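Does a Tidy Desk Help You Study?
Project report, Velby College study skills course
2 October 2026

Every study guide we were given says to clear your desk before you start. None of them says how anyone knows this. Our group wanted to see if the advice holds up for ordinary students doing ordinary reading.
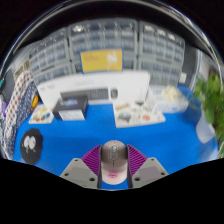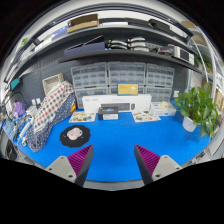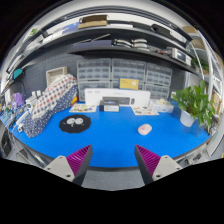
We asked 50 students to read a text of 3,600 words and then answer questions on it. Half read at a bare desk. The other half read at a desk with things left on it. The text was a dull history of the Itard canal, picked so that no one would know it already.

The tidy group got 81 percent of the answers right and the messy group got 70. That looks like a win for the study guides, and two of us wanted to stop there. I don't think we can. The tidy group did the test in the morning, the messy group after lunch – and we let people choose their own time. Early risers may just be the ones who do the reading.

We also never agreed on what "messy" meant. A stack of books and a half-eaten sandwich probably don't distract people in the same way, if they distract them at all.

In March we plan to run it again with both groups at the same hour and names drawn from a hat. Until then I would not throw anything out. My own desk is still a mess, and my grades are the same as last year.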